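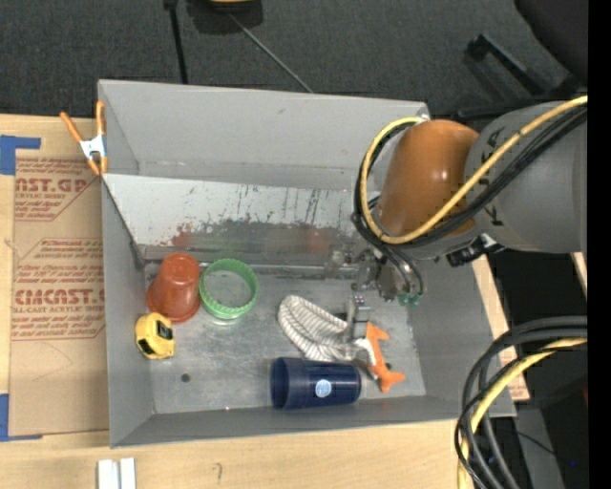

Povasska, September 22, 2020

Notes for me and for Aldana, who takes over the bin work in November.

Question of the week is still the same: can the arm tidy a mixed bin like a person tidies a kitchen drawer? My answer today is "partly". We made 46 picks and 13 failed. Cups are fine when they stand upside down, like the red one. The navy cup on its side is harder, the finger must choose between rim and wall and it chooses badly.

Worst is the striped cloth glove or mitt. Of the failed picks, 9 were on cloth. A soft thing has no fixed shape, so the planner from Halvorsen guesses a new centre every time. The orange clamp lies close to it and this does not help.

Tyra Granström asked if it could clear a work bench by itself at night. I said not yet. My daughter does such a bin in nearly 9 seconds and complains all the time.

To do: try slower closing on cloth. Ask Boltach about softer finger pads, any colour. Write down the tape measure grasps separately.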